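Kalley method

The Kalley method is a procedure for teaching a two-armed robot to empty a container of soft items, one item at a time. It was developed by Marion Aitken and Evie Yeoman at the Gurnalmont laboratory and was first tested on the unloading of household washing machines. The name comes from the software in which the method was first written.

Background

Clothes are difficult for robots because they have no fixed shape. A shirt inside a drum may be folded, twisted or caught under another shirt, and a camera sees only a part of it. Earlier systems usually tried to find a special point, for example a collar or a sleeve end, and to grip the cloth there. This works well on a table but less well inside a drum, where such points are often hidden.

Aitken and Yeoman proposed that the robot should not look for a named part of the garment. In their view the choice of the grip point matters less than what the robot does in the first moments after closing the gripper.

Procedure

The method divides each removal into four stages, called reach, pinch, test and carry. In the reach stage one arm enters the opening along a path learned from human demonstrations. In the pinch stage the gripper closes on the highest fold of cloth which it can reach without touching the wall of the drum.

The test stage is the main new part. The arm pulls the cloth back a short distance and compares the movement seen by the head camera with the movement of the gripper. If the cloth follows, the robot continues. If the cloth stays behind or a second item begins to move, the gripper opens and the robot chooses a new fold. In the carry stage the item is lifted over the lower edge of the opening and released above a basket.

The second arm does not take part in most removals. It is kept low and with its gripper open, and it is called only when an item is too long to clear the edge by lifting alone. The authors write that this rule was added after early trials in which the two arms disturbed each other in front of the machine.

Training data

The training set contains 698 demonstrations, all recorded by a person guiding the arms from a distance. In 48 of them the operator made a mistake on purpose, such as gripping two items together, and then corrected it. These recordings are used only for the test stage. The garments were of different sizes and colours, and the position of the basket was changed between recordings.

Results

The method was evaluated in 942 removals with garments which were not in the training set. The authors compared it with a version of the same system without the test stage, named Latuheru in their report. The full method left fewer items on the floor and took out two items together less often, but it was slower, as every removal includes at least one short pull. Very light items, for example thin socks, were the most common cause of failure in both versions.
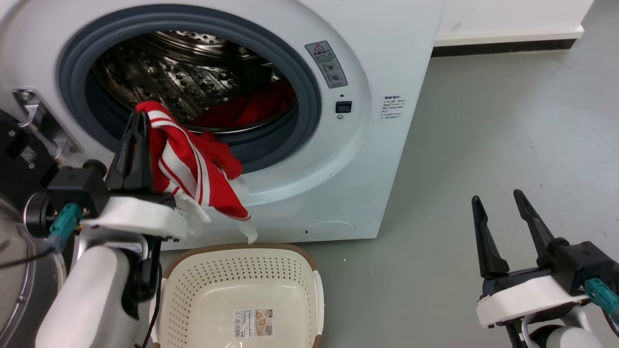 A garment held by the left gripper at the drum opening, with the basket in front of the machine and more red fabric still in the drum.

Limitations

The door of the machine must be open before the procedure starts, and the method has no stage for opening it. The height of the opening must also be entered by hand. Yeoman has noted that the rubber seal can be mistaken for a fold of cloth when the garments are dark, and that the test stage finds this mistake only after the gripper has already closed on the seal.

Later work

A shorter version, Dandix, joins the pinch and test stages in one movement. It was tried on 11 types of container, including boxes and deep drawers. The authors report that it saves time with stiff cloth and gives no clear advantage with knitted items.

See also

Cloth manipulation
Learning from demonstration
Two-armed robots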